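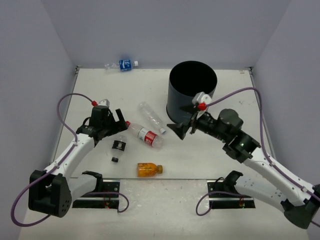 Should you leave the caps on plastic bottles before they go in the bin? It depends on who collects them, so read your hauler's printed rules first and believe those over anything on the bottle.

February 12, 2023
By Nana Amegashie

Setting Up a Bottle Bin: Section 3, Sorting and Loading

This section assumes you have finished Section 2 and the bin is standing where you want it. If you skipped ahead, go back and check that it doesn't rock. A bin that tips over is a bin people stop using by the end of the week.

The Lockwood office guide claims a bottle bin "runs itself" once it's in place. I have set up enough of them to doubt that. Ours at Priltance was full of coffee cups by the end of January, sign or no sign.

3.1 Before you start

You need a round bin with a wide mouth, a clear table or counter at waist height, a sink or bucket, and an old towel. A liner is optional. The Madon starter pack includes one, along with a set of colored stickers I have yet to see change anyone's habits.

3.2 Sorting

1. Lay all the bottles out on the table. Keep the bin at the back, within arm's reach, and work from the front edge toward it.

2. Pull out anything that isn't a drink bottle. Cleaning sprays and cooking oil bottles go in a separate pile until you've checked whether your hauler wants them.

3. Pick up each bottle and see if there's liquid in it. Empty what's left into the sink.

CAUTION: Don't sniff an unmarked bottle to find out what was in it. If the label is gone and you didn't drink from it yourself, treat the contents as unknown and set it aside.

4. Rinse with a little cold water. Shake, pour, done. Hot water and soap are a waste of both, whatever the poster says.

5. Look at the color of the plastic. Clear bottles are usually the easy ones. Tinted or solid-colored bottles may be refused, and a colored wrapper over clear plastic can fool you, so look at the neck or the base where the wrapper stops.

Note: Labels can normally stay on. I've been told more than once that every label must be peeled. I asked to see that in writing and am still waiting. If your hauler does put it in writing, peel them.

3.3 Loading

6. Flatten each bottle from the base toward the neck, with the cap off. Press with your palms on the table.

CAUTION: Never crush a bottle with the cap on tight. The cap can come off fast enough to hurt someone.

7. If your hauler accepts caps, screw them back on now. If not, drop them in the trash.

8. Put the bottles in neck first. Lorne Ross swears this fits far more in the bin. My own tries came out close to even, but it does keep drips off the rim.

9. Stop when the bottles reach the rim. Don't stand on the load, and don't lean on it to make room.

3.4 How often to empty

Nerell says one bin will serve a floor of 253 people. I wouldn't plan on it. Start with a check every afternoon and cut back only if you keep finding the bin half empty. In a dark bin you can't judge the level from across the room, so walk over and look in.

Wipe out the bottom each time you empty it. Sticky residue brings ants, liner or no liner.

If the bin still collects cups and napkins after a month, move it farther from the coffee machine before you buy a lid. For lids, see Section 5.

Related
Section 2: Choosing a Spot for the Bin
Section 4: Bags, Liners and Whether You Need Either
Section 5: Lids and Openings
Crushing Cans Without a Crusher
Do Sorting Stickers Work?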